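Ticket 2781: Table-clearing arm sorts veg fine, falls over on glass plates
Opened by Viorica Sandu, Hukby kitchen bench. Status: open, waiting on parts
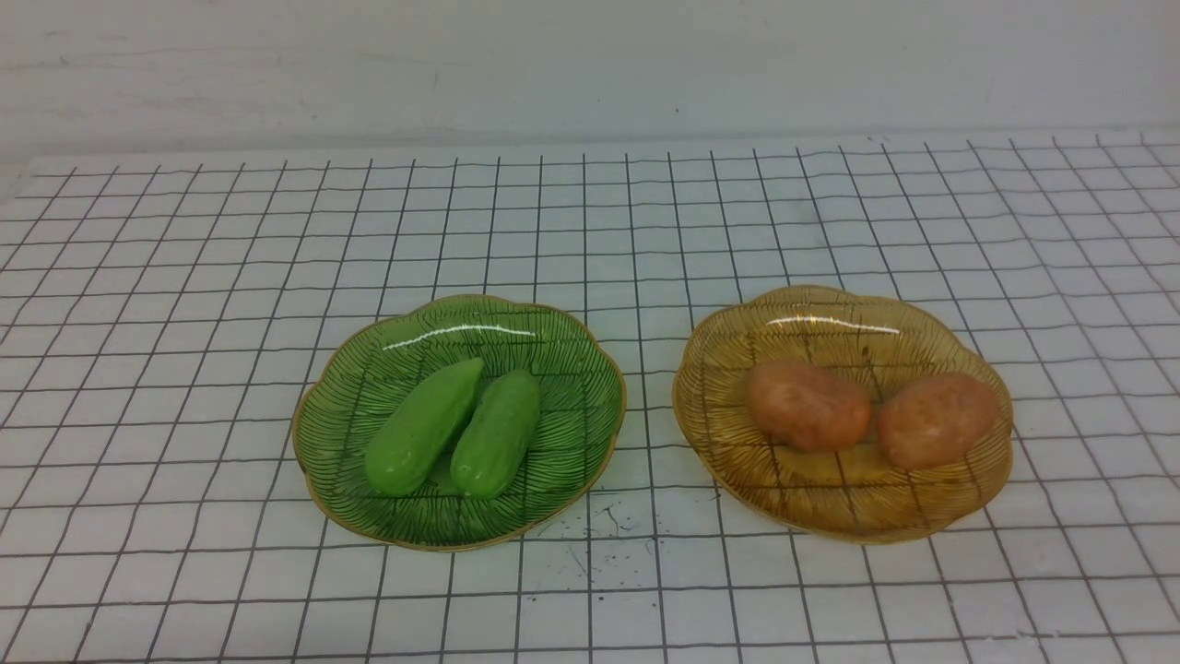 Right, I'm opening this one properly because it's been living in my notebook since November and Teodor is sick of hearing about it over lunch. The job is the "put the shopping away" chore, which is the one everyone asks about when they find out what I do for a living (my mum included). The arm gets a heap of toy veg, sorts it by type and puts each type on its own plate, and then it's meant to carry the plates over to the shelf. We've set the sorted layout as the goal state, so cucumbers on the green plate, potatoes on the amber one, and as far as the sorting goes I've got very little to moan about. The trouble starts when it has to deal with the plates themselves. They're see-through, so the black grid on the tabletop shows faintly through the bottoms of both, and I'm fairly sure our depth software is looking straight past the glass and believing the table.

What happens: the arm comes in over the plate, picks a grasp point on the rim, goes down too far, touches the table and trips the force limit. Then it sulks until somebody presses reset. Every so often it picks a point that isn't on the rim at all but on one of the bright reflections near the top, which at least makes a change.

What I expected: it takes hold of the rim, lifts, and the potatoes stay put.

Software is the Tumance planner, current release, with the Fomomico gripper pads (the soft ones).

Tried so far:

Turned the overhead light down. The reflections got weaker, and then it started missing the darker cucumber against the green plate, so I turned it back up again.

Recalibrated the camera. No change. The grid lines on our mat wobble a bit, so I used the proper calibration board for this and not the mat, before anyone asks!

Swapped in the plain white china plates from the cupboard. Worked first time and kept working, 17 lifts in a row before I got bored and made a tea. So the arm is fine, the pads are fine, and the planner is fine when it's given a plate it can see.

Raised the grasp height by 6 mm for anything labelled "plate". This helped a lot with the table strikes, but now it pinches thin air above the rim about as happily as it used to hit the table.

Update, Teodor Coman:
Had a look at the logs. Depth on the amber plate is worse than on the green one, it's basically returning the tabletop for the whole middle. The scalloped edge isn't helping either, the rim fitting wants a nice round plate and it's trying to draw a circle through all those lobes. Could you turn off circle fitting and let it use the colour outline? It's under grasp options, third tab. Also, the mat wants a wipe, there are dark specks in front of the plates and the segmentation has labelled a few of them "crumb".

Update, Viorica:
Mat wiped, thank you, I'd stopped seeing them. Circle fitting is off and I'm using the outline now. Much better on where it grabs, it goes for the actual rim nearly every time. Height is still guesswork. It did manage one complete carry with the potatoes on board and I may have cheered, and then on the next go it tipped both of them off at the shelf.

My boss wants to know if we can show this to the Văduva people as "does the washing up" by spring. I've told her no. It can tidy veg on a bench all day long, and I'd let it loose on the china, but I wouldn't leave it alone with anything I'd mind breaking. My own kitchen has a lot of glass in it.

Update, Viorica, January 2026:
Ordered a fingertip contact sensor so it can feel for the rim and stop guessing from depth. Came to 400 with delivery, which I've put through on the bench budget. In the meantime I've taught it a slow approach for glass, where it creeps down until the force reading twitches and then backs off a touch. Painfully slow, but no resets this morning.

Teodor, could you please leave the light settings where they are until the sensor's fitted? Somebody keeps nudging the dimmer and I don't want to be chasing two things at once. I'll rerun the full set on both glass plates once it's on, and attach the logs here.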